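Let the Planner Be Boring

I've been writing control code for two-handed manipulation long enough to have opinions, and the one I hold hardest is about planners.

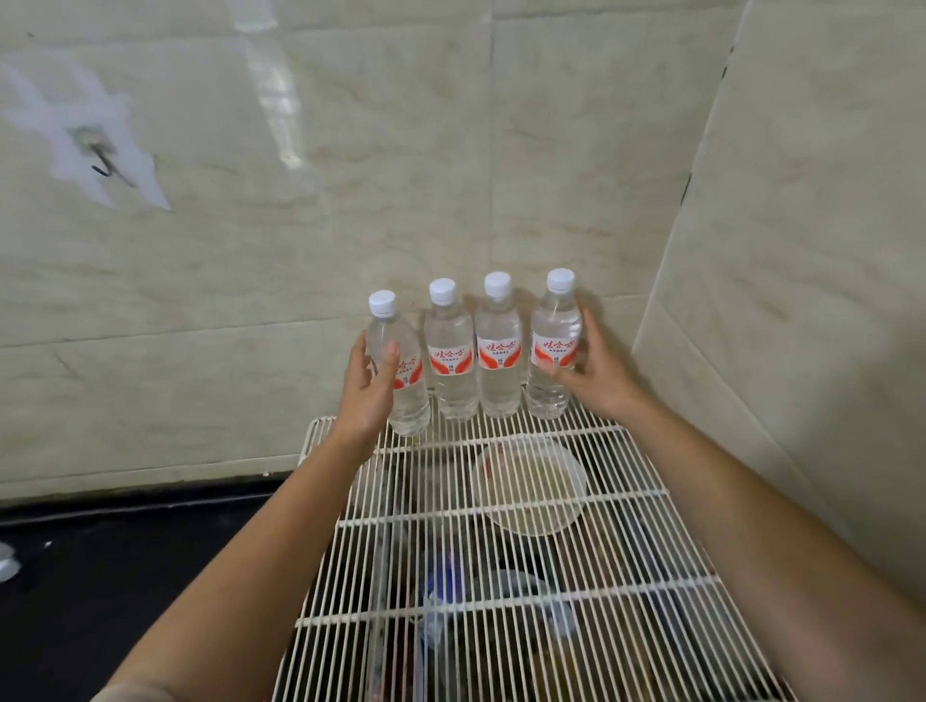
Should a robot replan every time its camera picture changes? Only when the change affects the next thing it's about to do; the rest of the time it should finish the motion it started.

I didn't always think so. When we began the shelf work at Pakthorpe, our planner, Undetik, recomputed everything on every new picture, and I was proud of that. It felt alive! Then I sat down with the logs from one long run and found 2,905 plans, of which 2,420 were the previous plan with a tiny wiggle in it. All that wiggling went straight to the arms, which dithered over the easiest pickups like me in front of a menu.

Take a row of water bottles on a wire rack. One hand is around the bottle at one end, the other hand is around the bottle at the far end, and there are two more in between. The bottles are clear, the wall tiles are glossy, and you can see whatever is under the rack through the gaps. Any perception system is going to change its mind about those edges constantly (ours certainly does). If the planner treats each change of mind as news, you get 2 hands renegotiating a grasp they already had.

Gregor Matheson and I have argued about this since March. His view is that a better depth model makes the problem go away, and he may be right someday. But I'd still want a planner that can say "close enough, carry on" – and I'd want that written down as a plain threshold somebody can read, with a comment next to it, and kept out of the learned part altogether.

The cost is real, I'll admit. A committed planner is slower to notice a bottle that has started to tip, so we run a small separate check for slip and let it interrupt anything. It's a dull piece of code and it's the one I trust most in the whole stack. I'm still fiddling with its timeout.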